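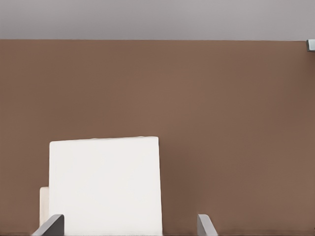
Sarnuvura守夜

Sarnuvura守夜,又叫坐灯、陪夜,当地老人多半只说“去坐”。Sarnuvura河谷一带的丧葬习俗,从人过世当天傍晚起,到出殡那天早上止,亲属和邻里轮流在灵前陪坐。通行范围:河谷上游的Nakis,中游的Stasiv,下游的Grirdale镇及周边散村。三地做法不完全一样,下文分开说。

守夜在各地都有。河谷这一支比较特别的地方是“报名簿”和“换灯”,另外就是出殡之后还要再坐一晚,叫空坐。空坐在邻近地区没见到记录,至少现有的地方志里没有。

本条目只讲守夜本身。出殡、下葬、周年祭另见相关条目。

名称

“坐灯”是Nakis的叫法,因为灵前的灯整夜不能灭,坐的人要看灯。“陪夜”是Grirdale镇上的叫法,较晚,报纸讣告里一般用这个词。Stasiv两种都说,上了年纪的人说坐灯,年轻人说陪夜。还有一种说法叫“听门”,只在Nakis最上头几户人家听得到,意思是夜里坐着听有没有人来敲门。晚到的亲属不论几点都要有人开门。

讣告里的固定写法是“当晚起在家陪夜”,后面接地址。如果写“陪夜从简”,意思是只坐第一晚。如果写“不陪夜”,邻居一般还是会来站一站,不坐,说两句话就走。外地来的人常常搞不清这几个写法的区别,白跑一趟的有,该去没去的也有,后一种比较麻烦。

起源

没有定论。目前有两种说法。

一种说法跟渡口有关。河谷早年没有桥,上游人家有人过世,下游的亲属得等渡船,天黑以后船不开,所以要等第二天甚至第三天人才能到齐。等人的那几个晚上,灵前不能没有人,于是左邻右舍轮着来坐。支持这个说法的证据是Nakis和Stasiv至今把守夜的头一晚叫“等船”,桥修好很久了还这么叫。

另一种说法跟牧羊有关。夏天男人都在山上,家里人手不够,丧事要靠邻居撑着,慢慢成了规矩。支持的人举的例子是,夏季过世的人守夜比冬季长一晚,这个差别在旧的报名簿里确实看的出来。不过反对的人说,夏季多坐一晚是因为山上的人下来要走一天,跟等船其实是一个道理,不必分成两种。

两种说法都只能往回推到有报名簿的年代。再早就只有口头讲法了,各家讲的不一样。

报名簿

守夜的人到了以后,在门口的本子上写名字,写到的时辰,写走的时辰。本子由主家准备,普通的横格本就行。旧时用的是缝线的厚本子,一家一本,几代人的丧事都记在一起,所以有些人家的报名簿很厚。

报名簿的用处主要是还人情。谁来坐过,坐了几晚,将来人家有事,自家要照样去坐。坐得长的还得长,坐得短的还得短,不能比人家坐得更长,更长了让对方难做。这条规矩外人不容易懂。Grirdale镇上已经不大讲究了,上游还讲。

现存最完整的一本在Stasiv,共468个名字,跨了好几代人。前面的字迹大多出自同一个人之手,应该是请人代写的,后面才是各人自己签。页边还有零碎的记事,某某送了柴,某某家的牛借去拉车,下大雪路断了之类。研究地方史的人常引这一本,不过引用时要小心,同名的人很多,父亲和儿子同名、堂兄弟同名都是常事,本子里一般不加区别。顶多写个“大的”“小的”,或者写住在哪个坡上。

家谱爱好者用报名簿来核对亲属关系。可以用,但名字在簿上不等于是亲戚,邻居、债主、路过投宿的都会写。倒过来也一样,近亲的名字常常不在簿上,家里人不用写。嫁出去的女儿写不写,各家不同,Nakis写,Stasiv不写,Grirdale看情况。查谱的人漏掉女儿这一支,多半是这个原因。

写法上有几个习惯:

写走的时辰时,天亮以后走的统一写“亮”。
代别人来坐的,先写被代的人,再写自己,中间画一道横线。
吵过架来和解的,写在单独一页。后来没人敢翻那一页,有的人家干脆把它缝上了。
小孩不写。

电子的也有人试过,用手机填表,在Grirdale。老人不会填,最后还是拿了纸笔。

换灯

灵前放一盏灯,早年是油灯,后来是蜡烛,再后来也有用电灯的。守夜期间灯不能灭。油灯和蜡烛点不了一整夜,中间必须换,换灯由当时在座年纪最大的人来做,先把新灯点着,再熄旧灯,不能有一刻是黑的。

换下来的旧灯怎么处理,三地不同。Nakis把旧灯的灯芯收起来,出殡时放进棺里。Stasiv把蜡烛头分给在座的人带回家,带回去的蜡烛头不能再点,搁在窗台上就行,搁到周年。Grirdale没有特别讲究,扔了也可以。

用电灯的人家没有灯可换,到时辰由年纪最大的人站起来,走到灯前站一会儿,再坐下,还是叫换灯。也有一半一半的,电灯开着,旁边另点一小支蜡烛,换那一支。镇上的公寓楼里不让点明火,基本上都用电灯。

灯灭了怎么办?老话说灯灭要从头坐起,就是前面的不算了,当晚重新算第一晚。实际上很少真的这样做,一般是马上点上,在座的人都当没看见。旧报名簿里有一处写着“风,灯灭,又坐”,指的可能就是这种情况,也可能只是风大有人回去了又来,说法不一。

时辰与座次

一晚分成前夜和后夜。前夜人多,后夜人少。前夜可以说话,说逝者的事,也说别的,收成、路、孩子念书都可以说。后夜不大声说话。从前夜到后夜没有钟点,以主家把门半掩上为准,门一掩,要走的人就该走了,留下的就是要坐到亮的。

坐后夜的人情比前夜重。坐一个后夜抵几个前夜,各家算法不同,算不拢也不会有人当面争。

座次:家里人靠里,邻居靠门。Stasiv把靠灯的那张椅子留给逝者生前来往最多的人,不一定是亲属。谁该坐那张椅子,有时候很清楚,有时候几个人推来推去,推到最后空着。椅子空着不算失礼。Nakis不用椅子,用长凳,挤着坐,冬天这样暖和些。

怀孕的人不坐后夜,这条三地一致。刚生过病的人也不坐,来门口写了名字就回去。守夜的时候打瞌睡没关系,躺下不行。

吃的

守夜期间主家不开大灶,由邻居送吃的来。送什么有讲究,不送整只的东西,不送甜的,不送要现切的。最常见的是豆汤、黑面包、腌萝卜、煮土豆。后夜一定有一锅热汤,搁在炉边,谁饿了自己盛,不用让。

送来的锅碗不当天还,等空坐那一晚过后才还,还的时候里面要放一点东西,一把豆子也行,几个核桃也行,不能空着锅还。常有拿错锅的。上游人家有的在锅柄上缠一圈布条,颜色各家不同,就是为了认。

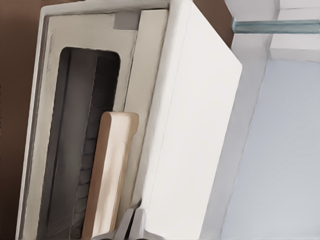
酒的问题,三地分歧最大。Nakis后夜可以喝一小杯,御寒。Stasiv守夜不见酒,要到下葬回来才喝。Grirdale早年不喝,后来镇上外来的人多了,带进来一些别处的习惯,现在有喝的有不喝的。讣告里有时会写“素坐”,素坐就是不备酒的意思,跟吃不吃肉没有关系,这一点容易误会。

镇上现在也有人叫外卖,或者从面包房订。面包房有专门的丧事面包,扁的,不划口子。平常的面包上面划一道,丧事的不划,拿到手一看就知道。为什么不划没有统一的说法。

空坐

出殡当天晚上,人已经下葬了,灵前撤了,邻居还要再来坐一晚,叫空坐。空坐不写报名簿,不换灯,不送吃的,这一晚由主家自己烧饭招待来的人。来的人比守夜时少得多,通常是坐过后夜的那几个。

坐多久没有规定。早的吃完饭就散,晚的坐到半夜。有的人家会在这一晚把逝者的衣物拿出来分,谁想要什么就说,不想要也可以不说。工具类的东西一般给用得上的人,不按亲疏。衣物分不完的,过了周年再处理。

空坐的意思,多数人讲是怕家里头一个空下来的晚上太静。也有老人讲是给逝者认路用的,下葬以后头一晚他还会回来看看,看到有人坐着,就放心走了。两种讲法在同一家里都能听到,没什么冲突。

外地子女赶不回来守夜的,能赶上空坐也算到了。如果连空坐也没赶上,要等到第一个月,回来在门口站一晚上,叫补坐。补坐现在基本上没有了,最近的记录也是上一辈人的事。

三地差异

Nakis。地势最高,人家分散,来一趟不容易,所以来了一般就坐整夜。守夜长,报名簿保存得好。女儿写名字。灯芯入棺。冬天路断的时候,过不来的人在自己家里点一盏灯,过后跟主家说一声,簿上可以补写,写在最后,前面加一个“远”字。“远”字后面的名字在还人情的时候照算。

Stasiv。居中,规矩最细,有灯前椅子的讲究,不备酒。当地钟楼在有人过世时敲11下,不分男女老少都是11下。敲完了隔一会儿再敲一下,最后这一下叫“应”,不算在内。外人听了往往数成多一下。钟声之后谁家门口挂白布,就是谁家。白布挂左边是男,挂右边是女,从屋里往外看的左右。从街上看正好反过来,弄错的人很多。

Grirdale。镇子,人多,来往杂,守夜短,一般坐2晚。镇上有殡仪馆,很多人家把守夜放到殡仪馆去办,馆里定了关门的钟点,后夜自然就没有了。为了这个,镇上一些老人家坚持在家里办。也有折中的,前夜在殡仪馆,关门以后家属和几个近邻回家继续坐,灵柩不在,只有灯和照片。这种办法算不算坐灯,各人看法不一。

河对岸的几个散村,做法接近Grirdale,但保留了还锅的规矩。

讣告中的守夜

地方报纸登讣告的格式比较固定。先是姓名,娘家姓放在后面。再是出生的地方、父母的名字。然后是职业,或者“持家”。然后是在世的亲属,先走的亲属另起一行。最后才是陪夜和出殡的安排。陪夜那一行以前是必有的,没有这一行邻居会上门来问。近年来有的讣告省掉了,只写殡仪馆名称。

先走的亲属这一行,家谱研究者很看重。里面往往有幼年夭折的兄弟姐妹,别的文书里查不到。要注意的是河谷的讣告把夭折的孩子也写上名字,没有起过名字的写“一子”“一女”。

讣告里说某人“常坐后夜”,是很高的评价。说某人“坐过某某家”,某某家一般是有过节的人家,意思是这个人不记仇。这些话外人读过去就读过去了,不会留意。

还有一个习惯,讣告登出以后,守夜都结束了,家里会再登一则谢启,感谢来坐的人,感谢送汤的、换灯的、借椅子的。谢启不写个人名字,只写“坡上诸邻”“桥头诸邻”。漏了哪一片,那一片的人会不高兴,所以稳妥的写法是“远近诸邻”。

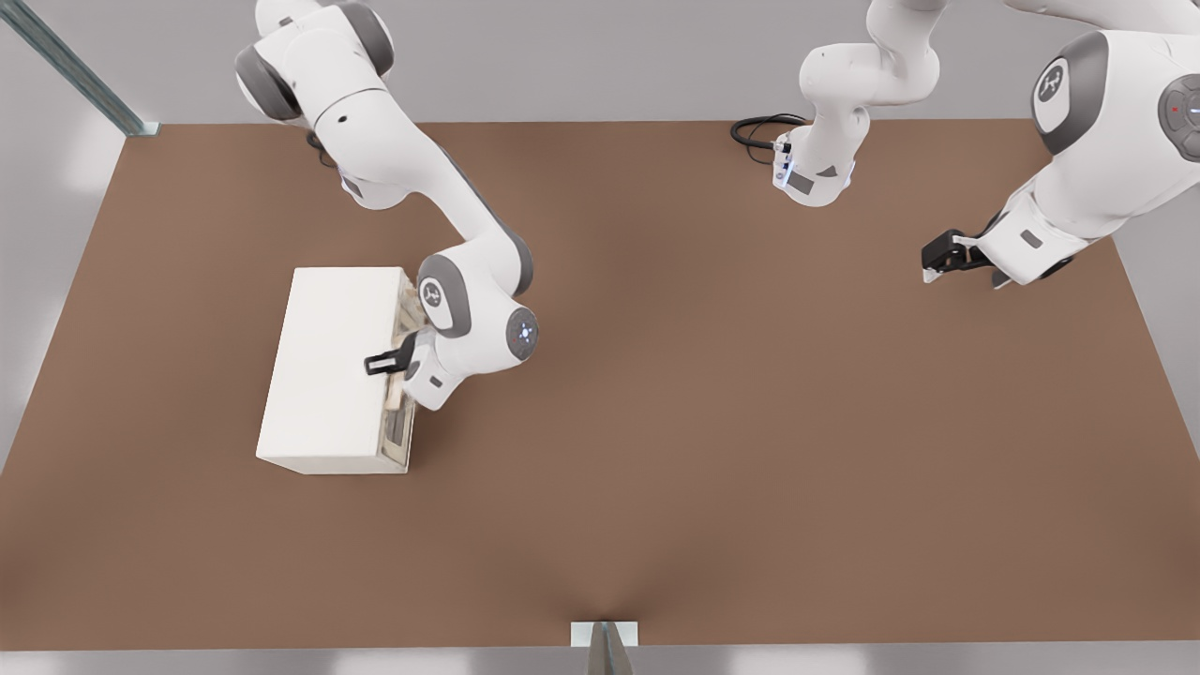 不认识逝者的人可以去守夜吗?

可以去。住在同一片的邻居,即使没跟逝者说过话,也照例要去写个名字,坐前夜就够了。刚搬来的住户通常由隔壁带着去第一次。纯粹路过的人在Nakis也会被请进去坐,给一碗汤,别处就不一定了。

服饰与言语

守夜的衣服要求不严,深色就可以,不必全黑。从地里直接过来的,换双干净鞋。帽子进门摘,头巾不摘。家属在左袖别一小条白布,邻居不别。小孩不别。

进门先不说话,到灵前站一站,再跟家属说话。说什么有几句现成的,最常用的一句是“灯亮着呢”,家属答“有人看着”。这两句一说,后面就好说了。不说“节哀”一类的话,倒不是禁忌,只是没这个习惯,外地人说了也没人介意。

走的时候不说再见,不说谢谢招待,也不用握手。说一句“我去了”,或者什么也不说,在簿上写了时辰就走。主家不送出门。送出门是空坐那晚的事。

前夜讲逝者的事,好的坏的都可以讲,讲他年轻时跌进水渠里,讲他欠钱不还,家属听着,有时候也笑。讲的人要负责讲完整,讲到一半不讲了不好。逝者是孩子的,前夜也不多说话,跟后夜一样。

守夜歌

上游有守夜歌,后夜唱,声音很低,近于念。词不多,反复唱,内容是数路上的地名,从家门口数到渡口,再数到对岸。每家的词不一样,因为每家到渡口的路不一样。现在记下来的2首,一首出自Nakis,一首出自Stasiv。Nakis那首长,路远。Stasiv那首短,唱几句就到渡口了。Grirdale就在渡口边上,没有歌,或者有过但没有记下来。

歌里有几个地名现在已经对不上了,可能是改了名,可能是小地方本来就没有正式名称,某棵树、某块石头、某家的羊圈。研究河谷旧路的人拿这两首歌去对照过,Nakis那首的前半段基本走得通,后半段有一处明显漏了一道坡,不知道是唱漏了还是从前路不从那里过。

唱的人不分男女,谁会唱谁唱。会唱的人现在不多。录音有一些,音质不好,后夜录的,炉子的声音很大。

变化

殡仪馆的影响上面讲过了。其他的变化主要有这些。

外出做工的人多,年轻人赶不回来,守夜的人以老人为主,坐整夜吃不消,很多人家改成只坐前夜,后夜由家属自己轮。也有人家付钱请人来坐后夜的,在上游被看得很重,说是不像话,在镇上已经没人说什么了。

送汤的习惯保留得最好。不来坐的人也会送汤。

报名簿用的人家还多,但还人情算得不那么细了。不少旧簿子在搬家的时候丢了,或者跟别的旧东西一起处理掉。当地图书室收一部分,愿意捐的可以送去,不愿意捐的可以借去拍照再还。拍过照的目前只整理出一小部分,索引还没做。缝起来的那种和解页,图书室不拆,照原样拍外面。

火化以后怎么守,各家自己定。有的先守夜再火化,有的先火化,回来对着骨灰坐。后一种老人不太能接受,说灯看的是人。冬季地冻得硬,下葬要等,从前遇到这种情况守夜也只坐到入殓,棺木停在小礼拜堂,等开春再葬,三月四月集中下葬的都有。这种情况空坐不跟着下葬走,跟着入殓走,是个例外,容易搞混。

与相近习俗的区别

和一般的守灵比较,守灵强调家属在场,坐灯强调的是邻居在场,家属反而可以去睡。事实上前夜过后常有人劝家属去躺一躺,由坐后夜的人看灯。家属一直不睡的也有,没人硬劝。

和追思会比较,追思会有固定的时间、有人主持、有讲话的次序,守夜都没有。Grirdale有些人家两样都办,先陪夜,过一两个月再办追思会,方便外地的人来。讣告里如果写“追思另告”,就是后面还有一次。

和周年的点灯也不一样。周年点灯只点一盏,家里人自己点,不请人,不写簿子。Stasiv分出去的蜡烛头也在这一天收走,埋在门口或者丢进河里,都行。

常见误解

有人把坐灯当成宗教仪式。当地教堂的神职人员会来,来了也是坐着,签名,喝汤,和别人一样。祷告在出殡那天。不信教的人家一样坐灯。

有人说坐灯的人数越多越体面。上游没有这个说法。人多屋子坐不下,反而要有人站到院子里去,冬天受罪。镇上倒是有一点这个意思。

有人说换灯必须由男人做。不对,只看年纪。年纪一样大的看月份,月份也一样的,谁离灯近谁换。

还有人把“等船”当成整个守夜的别名,旅游小册子上就这么写的。等船只指第一晚。

相关条目

Grirdale镇
Sarnuvura河谷渡口
Stasiv钟楼
还锅
丧事面包
讣告谢启

待补:河对岸散村的做法,目前只有几句口述,没有核对过。守夜歌的谱子没有。Nakis“听门”一词的来历也缺,知道的请补上,注明是哪个坡上听来的。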